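Sorting the Drawer of Cables and Small Parts

Most houses have one drawer where chargers, spare leads and odd bits of wire end up. Ours took an afternoon to clear, and it has stayed usable since October.

Empty everything into a lidded plastic box or a shallow tray first. A bright color helps, as thin black leads show up well against it and small connectors are harder to lose.
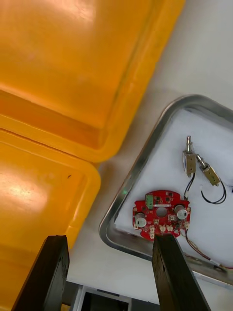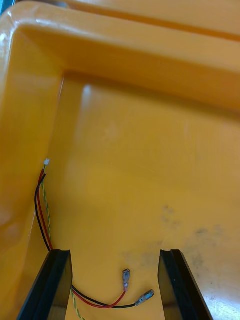 Sort by what it plugs into
Make one pile for phones, one for the TV and computer, and one for parts that came out of something. If you can't name the device, put the lead in a bag marked with the month. Throw nothing out on the first day.

Coil, don't fold
Wrap long cables loosely in the direction they want to go. Folding them tight and pulling a rubber band over the middle breaks the wires inside. Old rubber bands also go sticky. Use hook and loop strips, or the twist ties from bread bags for the thin ones.

Label both ends
Masking tape folded over to make a flag is good enough. Write on it before you stick it down. My neighbor Seo-ah Wang uses colored tape instead - blue for upstairs, green for downstairs - and keeps the key inside the lid.

Small plugs and loose ends
Hold the plastic plug when you separate tangled wires, and never pull on the wire itself. Put anything with bare copper showing aside for repair or recycling.

Batteries
Take them out of anything you are storing. Keep loose 9-volt batteries away from metal parts, with tape over the terminals.

Wiping out the box
Warm water and a drop of dish soap will do. Dry it fully before the cables go back in.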